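Vomard preseason – is anyone buying the back three?

Page 1 of 1

touchline_ots
June 30, 2022
So the club site has put up its big piece on how the new shape is going to fix everything. I read it twice. We let in goals from crosses all spring, and the answer is apparently to take a defender out and ask the wing backs to run more. Beat Greren in a friendly and suddenly it's a project.
Am I missing something?

northstand1751
You're missing that we had the ball for most of that game. First time I've seen us play through a press since last fall. Owen looked like a different player with somebody next to him.

touchline_ots
Greren had half their reserves out. Owen looked fine because there was no striker anywhere near him.

gaffertape
Uldis, you said the same about the 4-4-2. And the one before it.

touchline_ots
And was I wrong?

gaffertape
About the 4-4-2, no. You were wrong about Sithole though. You wanted him sold in May.

touchline_ots
I wanted him sold if the money was good. Different thing.

Thabiso Sithole has had one decent half in the number 8 role and people are talking about him like he's already carried us up the table. Let's see him do it away at Tunier, in the rain, with their two big center backs kicking lumps out of him.

kestrel_lane
Does anybody know if the Tunier friendly is going to be streamed? The club page still has the old link, and last time I paid and got a frozen picture until halftime.

northstand1751
They said yes at the fan forum. I'd wait for a real link before paying anyone.

gaffertape
Back on topic – the shape isn't the problem for me, it's the legs. You need wing backs who can get up and down for the full ninety and we have one. The kid on the left is quick but he stops tracking after an hour.

touchline_ots
Thank you. That's what I've been saying.

gaffertape
No, you said the whole idea was rubbish. I'm saying sign a left wing back and it could work.

touchline_ots
With what money? We've been "close to a deal" for a left-sided player for three windows now. 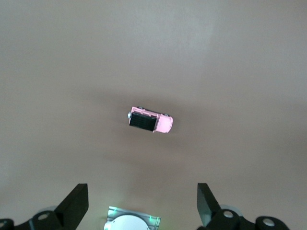
And even if one turns up next week, he gets a couple of sessions with the group and then goes straight into the opener. I've watched this club long enough to know how that goes. We'll be back to four at the back by the first international break, and the manager will call it being flexible.

northstand1751
Want to put something on that? Loser buys the pies at the first home game.

touchline_ots
Done. Steak, not chicken.

kestrel_lane
Still no link on the club page, by the way.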